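6. When the arm stops with error 611

Sooner or later you'll get a 611. It means the arm pushed harder than its limit allows, and it'll lock up wherever it happens to be. I got three of them in my first afternoon with the Stitham controller (sorting toys, of all things!), so I've had practice.

CAUTION: Keep your hands out of the bin and away from the fingers until step 3 is done.

1. Press the emergency stop, even though the arm already looks dead.

2. Look at what the arm is up against. Mine was usually pushing into soft stuff, a wad of cloth or a plush toy.

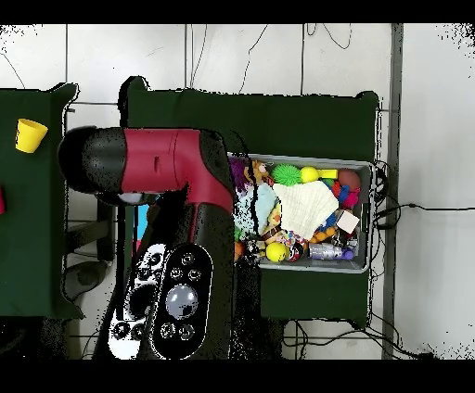
3. Wait 36 seconds for the brakes to set. Reijo Peltonen at Stelamia gave me that number and I stick to it.

4. Take away whatever is blocking the arm. Don't yank cloth that's caught in the fingers – open them from the menu first.

5. Release the stop, clear the error and back the arm straight up at the slowest speed.

Note: If you get 305 right after clearing, the arm still feels a load. Go back to step 1.

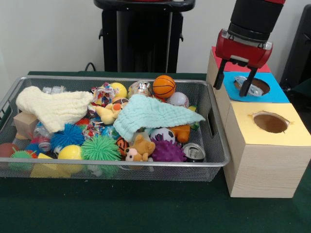

Can I just raise the force limit so it quits stopping?

Please don't. I tried it in September and bent a finger. Lower the approach speed instead, and leave the limit where it was set.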